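Gusitz räumt auf: Tauschregal im alten Bahnhof öffnet im Juli

Gusitz, im Juli. Ich schreibe diese Pressemitteilung selbst, eine Agentur haben wir nicht, also bitte ich um Nachsicht, wenn es ein bisschen plaudert! Unser kleiner Laden Farina eröffnet in der früheren Gepäckaufgabe des Bahnhofs ein Tauschregal für Haushaltskram. Bringen, mitnehmen, fertig - Geld fließt dabei keins.
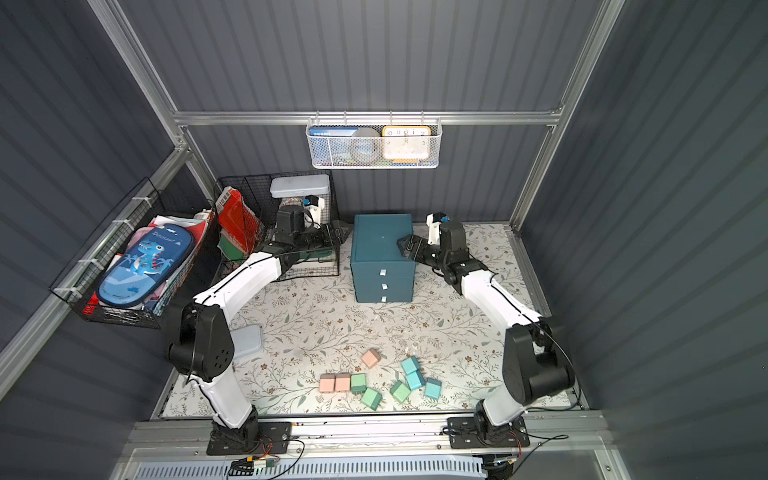 Auf die Idee kam ich beim Umzug, als ich vor lauter doppelten Sieben und Schraubendrehern den Flur nicht mehr sah. In unserem Ort wohnen 2.000 Leute, und ich wette, in fast jedem Keller steht etwas, das jemand drei Straßen weiter gerade sucht. Angenommen wird alles, was sauber ist und in eine Einkaufstasche passt: Geschirr, Werkzeug, Drahtkörbe, auch kleine Schubladenschränke wie der türkisfarbene mit den drei Schubladen, so etwas geht erfahrungsgemäß schnell weg. Möbel, Matratzen und Farbreste bitte weiterhin zum Wertstoffhof bringen.

Vorbild ist ein ähnliches Regal in Hollham, das ich im Frühjahr besucht habe. Dort sind im ersten Monat 154 Gegenstände über den Tresen gegangen, und die Leute sind nebenbei noch auf einen Kaffee geblieben. Genau das wünsche ich mir für Gusitz auch. 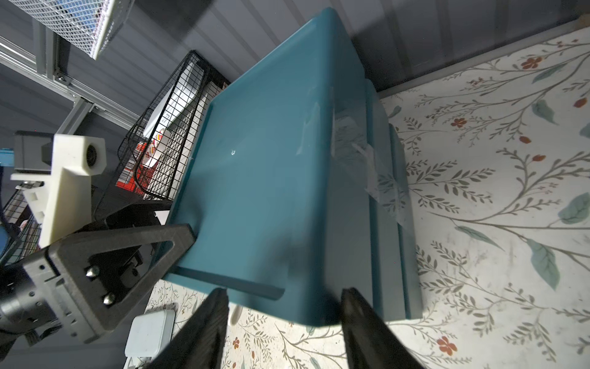 Text: Redaktion Farina, Gusitz

Das Regal selbst baut uns die Tischlerei Fomard, und zwar zum Materialpreis (danke, danke, danke!). Für Holz, Beschläge und ein Schild haben wir 1.000 Euro zurückgelegt. Geöffnet ist ab 15 Uhr, solange im Laden Licht brennt. Pro Besuch dürfen bis zu 2 Teile mit nach Hause, auch wenn man selbst nichts dabeihat.
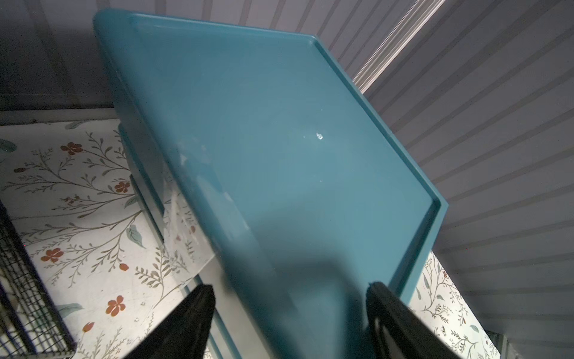 Ob das nicht nach einer Woche wie eine Rumpelkammer aussieht, wollte eine Kundin neulich wissen, und sie schlug gleich vor, Liegengebliebenes nach einem Monat weiterzugeben. So machen wir es jetzt auch. Jedes Teil bekommt beim Abgeben einen Zettel mit dem Monat drauf, und was dann noch dasteht, fährt mit mir zum Sozialkaufhaus. 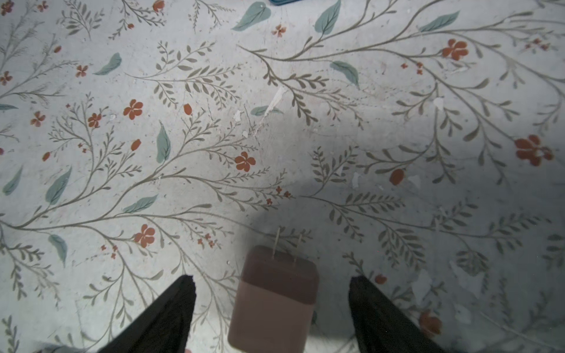 Netzteil mit zwei flachen Kontaktstiften über Blumenmuster. Foto: Farina

Ladegeräte und andere Elektrosachen nehmen wir gern, aber nur unbeschädigt und möglichst mit dem passenden Gerät dazu. Fragen von Presse und Nachbarschaft beantworte ich nachmittags direkt im Laden, der Eingang liegt auf der Gleisseite.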